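Prirnuvik (assembly kit)

Prirnuvik is a tabletop kit for teaching robot arms to handle small mechanical parts, made by Stelance of Putville. It first went on sale in October as a set of loose parts, and has since grown into a boxed kit with a gripper, a wrist camera and a printed course.

The kit was designed by Quyên Mai and Tùng Lý, who wanted something a school workshop could set up in one afternoon. The course has 60 exercises, from picking up a single part to building a short gear train. The early ones are splendidly well judged – a beginner gets a real result very quickly.

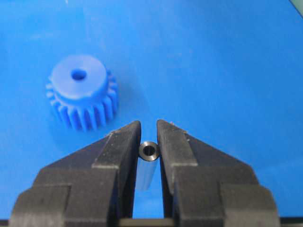
Spacers are the part of Prirnuvik that users talk about most. They are small metal tubes, and an arm has to close on one without tipping it over. With the spacer standing upright between the black fingers, close to the left one, there is little room for error, and the much larger blue gear waits further off on a work surface of nearly the same colour. Matching colours make life hard for vision software, and the later exercises make excellent use of this.

Yi-an Min reviewed the kit warmly for the workshop newsletter Lã, praising the course above all but finding the gripper's manual too brief. A revised manual by Daniyal Kakakhel followed.

See also: Gripper; Machine vision; Spur gear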